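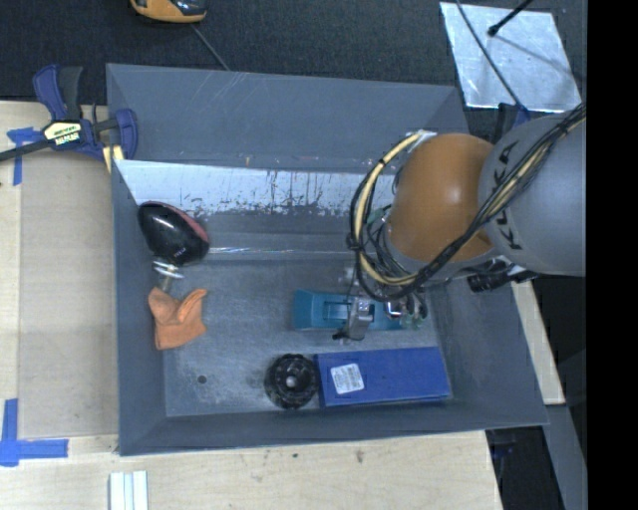 Start Fragen Themen Mitglieder Anmelden

Sauerteig wird nach dem Umzug immer zu sauer

Guten Tag zusammen, ich backe seit zwei Jahren Roggenbrot mit eigenem Sauerteig. Im Mai sind wir umgezogen und in der neuen Küche ist es viel wärmer. Seitdem schmeckt das Brot so sauer, dass meine Kinder es nicht mehr essen möchten. Ich füttere den Teig am Abend mit gleich viel Mehl und Wasser und backe am nächsten Nachmittag. Am Rezept habe ich nichts geändert. Muss ich einen neuen Ansatz machen, oder kann ich diesen retten?
Pankaj Kushwaha

Antwort von Elīna Kivi
Einen neuen Ansatz brauchen Sie nicht. Bei Ihnen steht der Teig zu lange in der Wärme. Nehmen Sie am Abend nur einen Esslöffel vom alten Teig und dazu deutlich mehr frisches Mehl als bisher. Mit warmem Wasser bis 34 Grad geht er schnell auf und bleibt mild, aber dann muss man ihn auch früh verarbeiten, bei mir am Morgen um sieben. Wenn Sie erst am Nachmittag Zeit haben, stellen Sie ihn nach dem Aufgehen in den Kühlschrank. Zwei oder drei Mal so füttern, dann sollte der Geschmack besser werden. Bei mir hat es auch eine Woche gedauert.

Antwort von Dhanial
Ich gebe immer ein bisschen Honig hinein, dann merkt man das Saure nicht so.

Antwort von Skeline
Welches Mehl benutzen Sie? Mit Vollkorn wird es bei mir immer saurer als mit 1150.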